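Grants Portal Service Desk
Ticket 204 - Claim form rejects match funding from community partners
Status: Resolved, pending confirmation by applicant
Opened by: Ankica Jurić, Cidivach Rural Partnership
Assigned to: Costel Dobre, Applicant Support
Priority: High

Summary of issue

The applicant reports that the quarterly claim for the Solanki village hall and workshop project cannot be submitted. On the match funding page the portal returns the message "Total contributions do not agree with approved budget" and the Submit button remains gray. The claim is due on 31 March 2023. The applicant has asked for written confirmation that the partnership will not be treated as late if the fault lies with the portal.

Steps already taken by applicant

Signed out and signed in again. Same message.
Entered the claim in a second browser. Same message.
Deleted the in-kind contribution line and added it again. The message cleared for a moment and returned on saving.
Compared each figure with the signed grant agreement. No difference found.

Log

Entry 1 - C. Dobre
Ticket received and acknowledged. The error was reproduced from the support account using a copy of the claim. The cash lines add up correctly. The fault appears only when the in-kind line for donated labor is present.

Entry 2 - C. Dobre
Asked the applicant to state how donated labor was entered. Reply received: 143 hours, entered as a single line under the partner name Coko. The approved budget shows the same hours divided between two partners, Coko and Stilex. The applicant explained that Stilex withdrew from the project and that its hours were taken over by Coko with the agreement of the local action group.

Entry 3 - I. Kaimal, Program Compliance
The transfer of hours between partners is permitted under the grant agreement, provided that a change notice is on file. No change notice is attached to the project record. Please ask the applicant whether one was sent.

Entry 4 - A. Jurić
The notice was sent by e-mail to our previous program officer, Percy Cusi, and he confirmed receipt. I have forwarded his reply to this ticket. We were not told that it also had to be uploaded to the portal.

Entry 5 - I. Kaimal
Forwarded message reviewed and accepted. The notice is valid from the date of the original e-mail. I have added it to the project record. Applicant Support may now update the partner table.

Entry 6 - C. Dobre
Partner table updated. Stilex is marked as withdrawn and its hours are assigned to Coko. The test claim still fails. The difference reported by the portal is now $40, where before it was the full value of the Stilex hours. Passed to Anju Nigam in Portal Systems.

Entry 7 - A. Nigam
The remaining difference comes from the materials line. The portal was holding an earlier draft of this line, saved before the applicant corrected it, and was adding the draft to the total. The draft has been removed. The test claim now passes all checks.
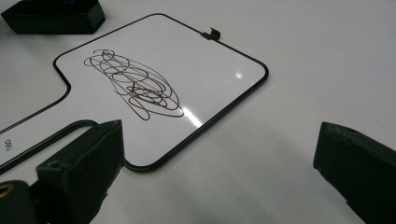 Resolution

The claim was blocked by two separate faults: a partner table that did not reflect an approved change, and a saved draft that was counted in error. Both have been corrected. The applicant should take the following steps.

1. Open the claim and select Refresh Budget on the match funding page.
2. Check that Coko is shown as the only in-kind partner.
3. Save the page, then submit the claim in the usual way.
4. Reply to this ticket with the claim receipt number.

Note on deadline

Program Compliance confirms that the claim will be treated as received on time. No late notice will be issued and the payment schedule is not affected.

Follow-up

Portal Systems will review other open claims for saved drafts of the same kind - a fix is planned for the May release. Change notices should be uploaded under Project Documents as well as sent by e-mail. Files with names longer than 1000 characters are refused by the upload page without a message.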